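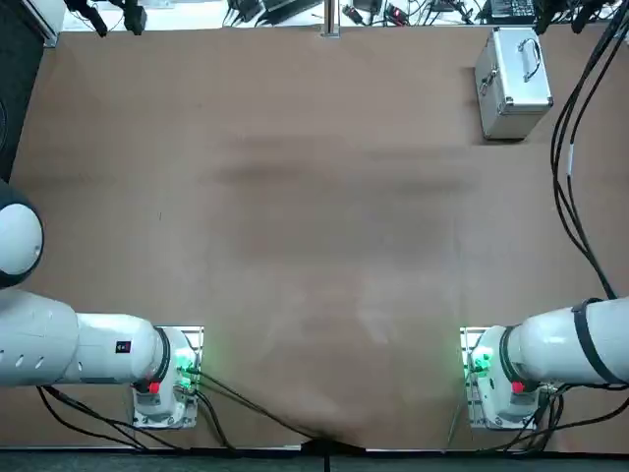

Estimating the time offset between camera and joint data on a two-arm station

Clémence Leblanc
August 20, 2020

When a policy is trained on recorded demonstrations, each camera image is paired with a joint state. If the pairing is late by even a few control cycles, the policy learns from positions the arms had already left. The method on this page measures the offset from the recordings themselves, with no trigger wire and no special hardware. It was written for the Zelotach recording tools, but any format that stores images and joint positions with their own time stamps will do.

What you need

A two-arm station with a fixed head camera that sees at least one moving link of each arm.
Joint positions logged at 500 Hz.
Images logged at 30 Hz or faster, with exposure locked.
Python with NumPy and SciPy.

Step 1. Record the calibration motion

Clear the work area within reach of the arms. An object that stays still may remain on the table, provided neither arm will touch it or pass in front of it.

Move one arm at a time. Drive a single joint, preferably the one that produces the widest sideways motion in the camera image, along a chirp from 0.2 Hz to 1.5 Hz over 12 seconds. Keep the amplitude small enough that the joint never reaches its velocity limit. A plain sine wave is a poor choice: its correlation has a peak at every period, and the wrong one is easily picked. Hold the arm still for two seconds before and after the chirp.

Repeat the motion 5 times for each arm. Do not restart the logging process between repeats, or the offset may change from one to the next.

Step 2. Compute a motion signal from the images

Draw a rectangular region around the moving link, large enough to hold its full travel. Use the same region for all repeats. Convert to grayscale and compute the mean absolute difference between successive images inside the region. The result is a one-dimensional signal that rises with the speed of the link.

Assign each difference to the midpoint between the two exposures. Using the time stamp of the later image adds half an image period to the result, or 17 ms at 30 Hz. This is the most common error in reports we have received from other users.

Keep cables out of the region where possible. A loose bundle goes on swinging after the link has stopped and pulls the estimate toward a longer delay. If the bundle crosses the region, mask it by hand. Status lights should also be masked if they blink or change brightness.

Step 3. Compute the same signal from the joints

Differentiate the measured joint position and take the absolute value. Use the measured position and not the command – the command leads the arm by the controller's tracking lag, and that lag would be counted as camera delay. Smooth with a moving average as long as one image period, so that both signals have the same bandwidth.

Step 4. Correlate

Resample both signals to 1 kHz by linear interpolation. Subtract the mean and divide by the standard deviation. Compute the normalized cross-correlation for lags between -300 ms and +300 ms. Fit a parabola to the three samples at the peak and take its vertex as the offset.

Reject any repeat with a peak below 0.85. Low peaks usually come from a region that is too large or from dropped images. Check for the latter by listing the gaps between image time stamps.

Step 5. Apply the correction

Take the median over the accepted repeats and subtract it from the image time stamps. Store the value in the episode header and leave the original stamps unchanged. Earlier versions of our converter overwrote them, and two sets of recordings had to be converted again from the raw logs.

Result

We ran the procedure on 170 calibration recordings made with the Allby station configuration. The median offset was 64 ms, with an interquartile range of 6 ms. The left and right arms agreed to within 3 ms, as expected when both are read by one process. In recordings made with the older Rolland driver the arms differed by 11 ms. They were read by separate processes, each with its own buffer, and a single correction was not enough. For that driver, estimate and store one value per arm.

Limits

The method gives a constant offset. It does not detect clock drift within an episode – for long episodes, run the chirp at the start and at the end and compare the two values. A difference larger than one joint sample should be corrected by linear interpolation. Rolling shutter is ignored. The Janholm script applies a row-dependent term for this, but we have not tested it with two arms.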